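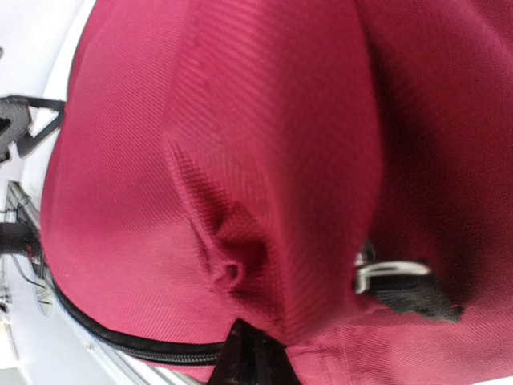 Close view from the wrist camera during work on the backpack task at Trullcombe. Picture: Parisa Yazdani

Ciltau opens its planning software for soft objects
Friday, July 3, 2020

The software company Ciltau has published the first open version of Nouri, a planning and control package for robots with two arms. The package is made for objects that change their shape when they are touched, such as bags, clothes and cushions. It can be downloaded free of charge for research and teaching. Companies that want to use it in production need a paid license.

Most planning programs for robot arms expect a rigid object. They calculate one position for the object, choose a grasp and then move the arm along a fixed path. With cloth this plan becomes old very fast, as each pull moves the folds and hides a part that was visible before. Nouri makes only short plans. After every short motion it looks again at the camera pictures, corrects its estimate of the surface and decides whether the next step is still a good one.

"We do not try to know the full shape of the bag," said Bethel Negash, who leads the development at Ciltau. "We want to know where the edge is, where the zipper is, and how sure we are. If we are not sure, the arm should go slower or pull a little to see more."

The perception part of Nouri was trained with recordings from the company's laboratory in Trullcombe. The team collected 900 runs there between February and the end of June, and 226 of them were kept apart for testing. According to Ciltau, the test runs are included in the download, together with the program that compares the results.

Coordination between the arms was the hardest part of the work, said Vicente Herrera, who wrote the motion planner. Each arm has its own plan, but both plans share one model of the object and one limit for the pulling force. This matters most when the two grippers are close together on the same piece of cloth, as they are on the dark red backpack in the middle of the table, with an arm coming in from each side. The planner must also keep the arms away from other things within reach, here a plate and a mug behind the bag. In the older version such things were entered by hand. Now they are taken from the view of the fixed camera.

The package also contains a replay tool with the name Brerus. It shows the camera pictures, the planned path and the measured forces on one time line, so that a user can stop at any moment and see what the planner believed about the object. Parviz Khosravi, who teaches robotics and has used a test version with his students, said this tool was more useful for his class than the planner itself. "Before, they changed a number and hoped," he said. "Now they first look where the estimate went wrong."

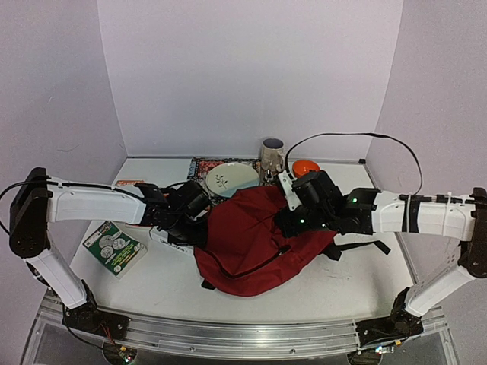 There are still clear limits. Nouri supports 4 types of arm at the moment, and the control loop needs a separate computer with a strong graphics card. Shiny parts such as metal zipper pulls can disturb the estimate, and very thin cloth is not supported yet.

Hưng Tạ, who is responsible for the user forum, said that the next version will bring better error messages and a simulator that runs on a normal laptop. Ciltau has not given a date for it.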